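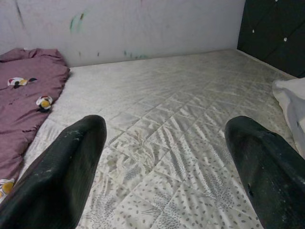
매트리스 커버 없이 방수패드만 깔고 써도 될까요?

작성자: 초보자취러 | 조회 837 | 답변 3

안녕하세요! 1월에 처음으로 독립해서 요즘 집 꾸미는 재미에 푹 빠져 있습니다 ㅎㅎ 매트리스를 새로 들였는데 아직 아무것도 안 씌운 상태예요. 본가에서는 엄마가 다 해주셔서 침구를 어떤 순서로 까는지도 몰랐네요.

찾아보니 매트리스 커버, 방수패드, 토퍼, 그냥 패드까지 종류가 너무 많더라고요. 궁금한 건 이거예요.

방수패드 한 장 깔고 바로 그 위에서 자도 되는지, 아니면 커버를 따로 씌워야 하는지요. 그리고 빨래는 얼마나 자주 하시나요? 집에 건조기가 없고 베란다도 좁아서 두꺼운 건 말릴 자신이 없습니다. 땀이 좀 많은 편이고 자다가 많이 뒤척여요. 침대는 슈퍼싱글이고 매트리스 두께는 30cm입니다. 경험담 뭐든 환영해요!

답변 1 (채택된 답변)
작성자: Yen-ting Ko

첫 독립 축하드려요!! 저도 침구 고르는 걸 워낙 좋아해서 신나서 답 달아봅니다.

저는 매트리스 위에 방수커버, 그 위에 면 패드, 그 위에서 이불 덮고 자요. 방수패드만 깔고 자는 것도 못 할 건 없는데, 땀이 많으시면 등이 답답할 수 있어요. 뒷면에 방수 필름이 붙은 제품은 얇은 면 패드 한 장만 더 올려도 느낌이 확 달라집니다. 정말이에요, 한번 해보세요!

뒤척임이 심하시면 네 귀퉁이에 고무밴드만 달린 것보다 옆면까지 감싸는 형태가 훨씬 덜 밀려요. 두께가 30cm면 꼭 옆면 높이를 확인하세요. 저는 예전에 이걸 안 보고 샀다가 자고 나면 한쪽이 홀랑 벗겨져 있어서 결국 다시 샀습니다 ㅠㅠ 상품 설명에 '적용 가능 두께'라고 적힌 숫자가 매트리스보다 조금 넉넉한 걸로 고르시면 돼요.

세탁은 면 패드는 일주일에 한 번, 방수커버는 한 달에 한 번 정도 합니다. 방수커버는 뜨거운 물이랑 섬유유연제를 피하시고 탈수는 약하게요. 강하게 돌리면 물이 안 빠지고 세탁기가 덜컹거릴 수 있는데, 제품 라벨에 탈수 금지라고 되어 있으면 그대로 따르셔야 해요. 말릴 때는 건조대 살 두 개에 걸쳐서 가운데 공간을 띄워 주세요. 면 패드를 두 장 사서 번갈아 쓰시면 건조기 없이도 충분히 버팁니다!

아, 그리고 새 매트리스라면 비닐은 꼭 벗기고 쓰세요. 가끔 안 벗기시는 분들이 계셔서요.

답변 2
작성자: 밤고구마

그냥 패드 하나면 됨. 저는 4년째 Buven 면패드 한 장으로 삽니다. 색깔 예쁨

답변 3
작성자: Tsung-han Fung

첫 번째 답변 너무 좋네요! 저도 하나만 보탤게요. 아침에 일어나서 이불을 바로 덮어두지 말고 발치로 걷어놓고 나가 보세요. 밤새 밴 땀이 날아가서 꿉꿉한 느낌이 훨씬 덜합니다. 저는 커피 내리는 동안 창문도 같이 열어놔요. 그리고 몇 달에 한 번씩 머리랑 발 방향을 바꿔주는데, 양면용이 아니면 뒤집지는 마시고 돌리기만 하시면 돼요. 혼자 돌리려면 꽤 힘든데 침대를 벽에서 한 뼘만 떼어놓으면 수월해요.

질문자 댓글: 와 다들 감사합니다! 옆면 높이는 생각도 못 했어요. 옆면까지 감싸는 방수커버 하나랑 면 패드 두 장으로 가보겠습니다. 혹시 패드 색은 밝은 게 나을까요, 어두운 게 나을까요?

ㄴ Yen-ting Ko: 저는 무조건 밝은 색이요! 머리카락이 잘 보여서 청소하게 돼요 ㅋㅋ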